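# A frame in Undeder: Adesuwa Ekwueme on building a rig in a shared workshop

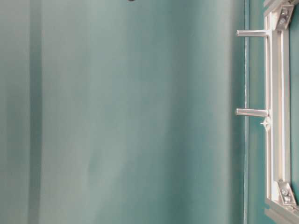
**Interviews / Home and shared builds**

Adesuwa Ekwueme began with the frame and left the motors in their boxes until February. Her rig stands at the back of the Undeder workshop in Hundthorpe, where members rent floor space by the month. It is meant to carry a small arm along a rail and sort offcuts by length, a job she used to do by hand after closing.

The structure is slotted aluminium profile, bolted at the corners with triangular brackets, with teal panel behind it. She chose profile over welded steel on grounds of repair. "I can't weld to a tolerance I'd trust," she says. "With profile I can loosen two bolts, move a bar and be running again before the kettle boils."

The first version racked under load. When the arm reversed at full speed the whole upright leaned, and the error at the gripper came to 8 mm. Ekwueme spent several evenings blaming the belt. "I changed the belt, I changed the pulley, I wrote a page of notes on belt tension. Then I put a dial gauge on the upright and it was the upright."

The brackets cured most of it. She had been using hidden connectors inside the slot, which look tidy and hold well in a straight pull but are poor in twist. The remainder came from the floor, and she has set the feet on rubber pads under steel plates.

Two metal rods stick out sideways from the upright, one above the other. According to Ekwueme they are there to hang things on. Sensor brackets slide along them and can be taken off whole, and she asked for rounded ends after catching a sleeve on a sawn one. A hand knob sits just below the lower rod. "Anything I adjust more than once a week gets a knob. Anything else gets a hex bolt, so that other people leave it alone."

The control side is the work of Tymofii Tkachuk, who rents the next bay. He wrote the motion code on a second-hand Makedport board and is less fond of it than she is. "The board is fine if you never ask it to do two things at once," he says. "We ask it to do two things at once." His answer was to move the limit switches to their own small controller, which cuts power to the drives directly and takes no instructions from the main program.

They disagree about speed. Tkachuk would like to run the axis at 100 mm per second. Ekwueme has it capped at 62, the highest figure at which she measured no visible ringing in the upright. "He can have more when he's bought me a heavier profile," she says. Tkachuk's view is that the ringing can be dealt with in software by shaping the acceleration, and he has a branch of the code, named Onyshchenko, which does this on paper. It has yet to be run with the arm fitted.

Cabling is the part both of them would do again. The first loom was tied to the outside of the profile and had to be cut off each time a bar moved. The plan is to run the new one in the slots under snap-in covers, with a connector at every joint – dearer, and slower to make up, but it can be taken apart without cutters.

Asked what remains, Ekwueme lists the guard door, the second emergency stop and a proper drawing. The dimensions are at present in a notebook, in pencil, with several crossed out. The guard door comes first. Until it is fitted, the workshop's rule is that the drives stay locked off whenever anyone else is in the bay, and she does her test runs after eight in the evening.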